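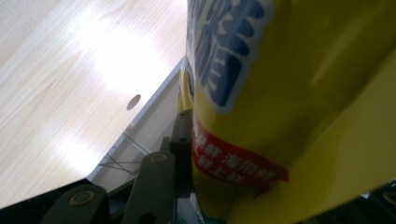
Inês Amaral
Narradora y correctora de textos

El agujero de la mesa

Mi tío Eduardo Magalhães aseguraba que la mesa había pertenecido a un espiritista de Paiva. La compró por 548 euros, transporte aparte, y nos convocó un sábado para que la oyéramos hablar.

—Pregúntale algo —me dijo.

—¿Quién te la vendió?

—A mí no. A ella.

Me senté con las manos sobre la madera clara, que me pareció demasiado nueva para tener muertos dentro. Mi prima cerró los ojos. Yo los dejé abiertos, por si acaso había que vigilar las rodillas de alguien.

—¿Hay alguna presencia? —preguntó mi tío, con voz de locutor.

Sonó un golpe. Luego otro. Mi prima me clavó las uñas en la muñeca.

—Es la caldera —dije.

—La caldera lleva apagada desde noviembre.

—Entonces es el vecino.
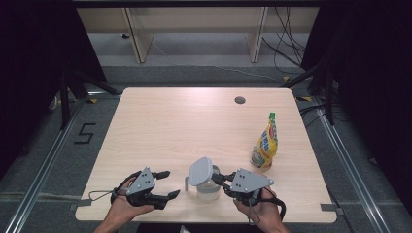
La mesa, sobre la moqueta gris.

Mi tío preguntó por la abuela. Tres golpes. Según el folleto del vendedor, tres golpes eran un sí, aunque también podían ser un no si el difunto era zurdo. Pedí ver el folleto. Venía firmado por un tal doctor Brostberg y prometía casi 24 espíritus por mueble, lo cual me pareció una forma rara de contar.

—Que diga dónde guardaba el dinero —propuse.

La mesa calló. Esperamos hasta que a mi prima se le durmió una pierna.

—La has ofendido —dijo mi tío.

Me fui sin cenar. En el portal me crucé con el vecino, que subía con la compra y las llaves en la boca. Le pregunté si había estado clavando algo.

—Vengo ahora mismo de la calle —dijo, y me sostuvo la puerta.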